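An afternoon at the open day in Judberg

In August I finally went to the open day at Pollham, after my neighbor had told me three times that I should go. The bus to Judberg takes 43 minutes and the last part you must walk, so I arrived a little late and a little sweaty. At the door they gave me a paper map of the hall, which I was holding upside down for a good while.

I had expected big yellow machines behind fences, like in a car factory. The robots here were arms that stand on ordinary tables, and you could come quite close. A woman from the team told us they want to teach them kitchen work, because screws and boxes are already easy and food is not. I bake bread at home, so of course I stayed at this part longest.
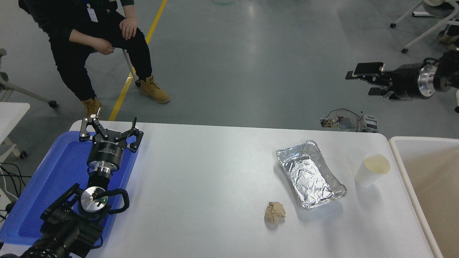 The baking table, with the dough, the foil tray and the cup.

Dough is a difficult thing, she explained. It sticks, it changes its form when you hold it, and it never looks the same two times. I could have told her this also! I asked how many tries they need before an arm can learn one small task. She said 200 is a good start, and that a person guides the arm through each of them. I thought of my own first loaves and felt better.

Upstairs was a short talk from a company named Gallent, about grippers. I understood maybe half of it, but the slides were nice. The coffee was free until 3 o'clock and I came for it five minutes after.

If you want to go next year, take comfortable shoes and eat something before. I will go again, and I want to ask them if they have tried rye.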